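Folding on the Bed: Clothes and Bedding in a Small Room
Speaker notes, Plorken Home Skills evening, June 9, 2018
Juso Hall, 3685 Juntunen Road

Before starting

Sound check on the clip microphone. Water on the left side of the lectern. Handouts go out at the end, otherwise people read ahead. The projector in this hall takes a while to warm up, so switch it on before the doors open. The talk is four parts plus questions. If the previous speaker runs over, drop the part on drawers and keep the part on bedding.

Opening

Say good evening and thank Plorken for the invitation. Go straight to the question on the first slide: where do you fold your laundry?

Ask for hands. Kitchen table, then couch, then bed, then "I don't fold." Wait for the laugh on the last one and move on.

Plorken sent a short questionnaire to its tenants last November and got 159 replies. Bed was the most common answer by a long way. That matches what I see in people's homes. Most one-bedroom apartments have no other flat surface big enough for a shirt with the sleeves out. So the talk takes the bed as given and looks at how to use it well.

Part 1. Getting the bed ready

Make the bed first, or at least pull one cover flat over it. A lumpy surface puts lumps in the fold. I use whatever blanket is already there. It doesn't need to match anything.

A check pattern is handy. The lines give you something to square a hem against, the way a cutting mat does for people who sew. If you have a plain cover, use the edge of the mattress as your straight line.

Point out the contrast too. Black clothes on a black or navy cover are hard to see, and you lose the side seams. On a lighter blue check the outline of the garment reads clearly, even in bad evening light.

Height is the weak point of a bed. Folding on a low bed means bending from the hips for as long as the pile lasts. Kneel on a cushion, or sit on the edge and work beside you. Tell them about doing two full loads standing up at my sister's place and paying for it the next day. Keep this short.

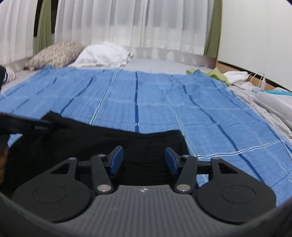

Part 2. Dark clothes and soft clothes

Start with the item people complain about most: the large, soft, dark top. It has no structure and creeps as you work. Thin knits are the worst.

Steps for the slide, read them slowly:

Lay the garment face down and find both shoulder seams.
Smooth from the middle out to the sides with a flat hand.
Pick up one side at the hem and at the shoulder, and bring it to the center line.
Lay the sleeve back on itself.
Do the other side the same way.
Fold up from the hem in thirds.

Demonstrate with the black T-shirt from the bag. Do it once at normal speed and once slowly. Hold the fabric at the very edge on the slow one so the back row can follow.

Mention pinching. Take up a small fold of cloth between thumb and finger, lift, and let the rest hang from it before you lay it down. The weight of the fabric straightens it a bit. Grabbing a whole fistful makes creases that stay in the garment all the way to the drawer.

Wrinkles: small ones in a crinkled fabric are part of the fabric. Leave them. People spend a lot of time trying to smooth out a texture that was put there on purpose.

Lint question will come up here. Answer: brush before folding, always. Don't recommend a brand of detergent. Somebody usually asks about Dresomix, and I haven't used it on dark clothes, so say so.

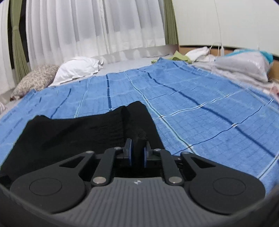

One reply to the questionnaire said the whole subject was a waste of an evening, that dark T-shirts could go in the drawer in a heap and come out no worse, and that the time was better spent on the sheets. Read it out, it gets people talking. My answer is that for T-shirts it's partly right. If you wear it under a sweater, heap it. For anything with a collar or a printed front, the heap costs you an iron later.

Take two or three comments from the room here, no more.

Part 3. Bedding and long pieces

Change the slide and move away from the lectern, because the demonstration needs both arms.

Problem with bedding: you want to fold it on the bed, and the bed is full of bedding. Comforter, pillows, the sheet you just washed, the one that's still on. I suggest an order.

First, push the comforter up to one end. Bunched is fine. It doesn't have to be folded to be out of the way.
Pillows go with it.
The sheet on the mattress becomes your work surface.
Fold the smallest pieces first, then the long ones.
Comforter last, back where it belongs.

Clear small things off the sheet while you go. Pens, hair ties, the TV remote. They end up inside a pillowcase and you hear them in the dryer next time. (Pause. Everybody has done this.)

Stripes make long pieces easier. If the stripes run lengthwise, follow one of them with your hand from end to end and fold along it. When the stripes on the top layer lie over the stripes below, the fold is straight. With an all-over print, little flowers for instance, you get no help from the pattern and have to go by the corners.

Lifting: when you raise the middle of a striped piece, it makes a tent and the sides slide toward you. Let them. Then lower it away from you, so the air goes out of the far side.
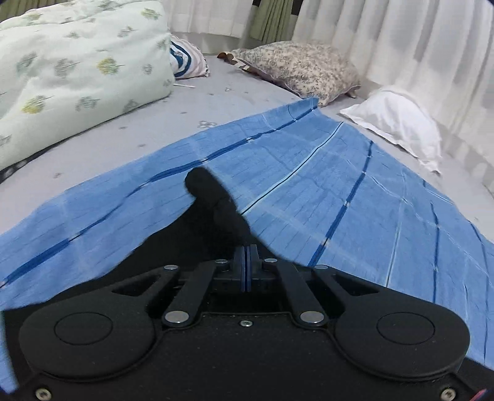 For the demonstration I use the long cotton piece from the Juntunen market, since it's big enough to be annoying and light enough to handle alone. Fold it in half lengthwise, then in half again, then roll from one end. Rolling takes up a little more room on the shelf than a flat fold but it stays together when you pull it out.

Fitted sheets: don't get drawn in. There's a separate handout. If pressed, say corners into corners, then treat it as a rectangle that isn't very good.

Mixed patterns. Most households I visit have sets that stopped being sets years ago. A printed comforter, pillowcases from somewhere else, a sheet that came with the apartment. Store by size and forget the pattern. Put a safety pin or a stitch of colored thread in one corner to show which bed it fits.

Part 4. Drawers and shelves (skip if short of time)

Show the Juso chest of drawers on the slide. The drawers are shallow, so everything stands on its edge. Dark tops at the back, light ones at the front, folded edge up.

Leave a gap the width of a hand in each drawer. A drawer that is packed tight gets emptied onto the bed the first time you're late for work.

Bedding goes on the lowest shelf of the closet. Heavy things up high are a nuisance to get down, and a comforter brings half the shelf with it.

How often: I fold for 10 minutes in the evening and stop, whether the pile is done or not. The rest waits on a chair. Some in the audience will find this hard. Fine, they can do it their own way.

Questions

Likely ones and short answers.

Is it bad to fold on a bed the dog sleeps on? Put a clean blanket over it and shake the blanket out afterward.

Does folding wear out the fabric? On towels and T-shirts I've never noticed it. On linen that sits in a closet for years, refold along a different line now and then.

What about folding boards? They work. They need a place to live, and in a small room I'd sooner have the space.

Can children do this? Washcloths and pillowcases, yes. Start them on something square.

What do I do with a shirt worn once? Hook on the back of the door.

Closing

Handouts on the table by the exit, both sheets, the general one and the one for fitted sheets. Remind people that the hall wants the chairs stacked along the window wall. Collect the black T-shirt and the cotton piece from whoever has been practicing with them, and switch the projector off at the box.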